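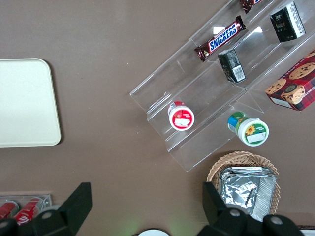
3.2 Portion size and stated willingness to pay

The second part of the survey dealt with small packaged snacks sold near the checkout. Respondents in the Lollden sample had already answered the questions on meal timing (Section 3.1) and were asked to continue without a break. Each was given a price list and told to mark the highest price at which they would still buy one unit. Prices rose in equal steps, and the order of the products was shuffled between respondents.

Two pack formats were compared. The standard format followed the net weight then in use at Hitico stores. The reduced format held 30 percent less by weight and carried the same label text, apart from the weight line. Respondents were not told that a comparison was being made. Those who left more than one product blank were dropped from the analysis, as were those who marked the top price for every product. These rules were fixed before the November fieldwork and were not changed.

Figure 3. Packaged snacks and a tiered display rack on a brown tabletop.

Stated willingness to pay fell by 16 percent when the reduced format replaced the standard one. The fall was therefore smaller than the cut in weight, in line with the view that buyers treat a small pack as one unit and pay limited attention to its contents. The gap was widest for salted products. For sweet products it narrowed, and in the oldest age group it could not be told apart from zero.

Unit pricing had a clear effect. When the price per 100 grams was printed beside the shelf price, the drop in willingness to pay grew to 22 percent. Sibiya's earlier work on bottled drinks found a shift in the same direction, but her respondents saw unit prices in a larger typeface, and the two results should not be pooled. We did not test typeface size.

Shopping frequency was entered as a control. Respondents who visited a store at least 7 times in the month before the survey gave lower prices in both formats. The interaction between frequency and format was weak and changed sign when household size was added to the model, so we do not interpret it further.

A limit of the design is that no money changed hands. Stated prices tend to exceed prices paid, and the excess may differ by format. The Zurnon panel, described in Section 4, uses purchase records and avoids this problem, although it covers fewer products and has no measure of unit price display.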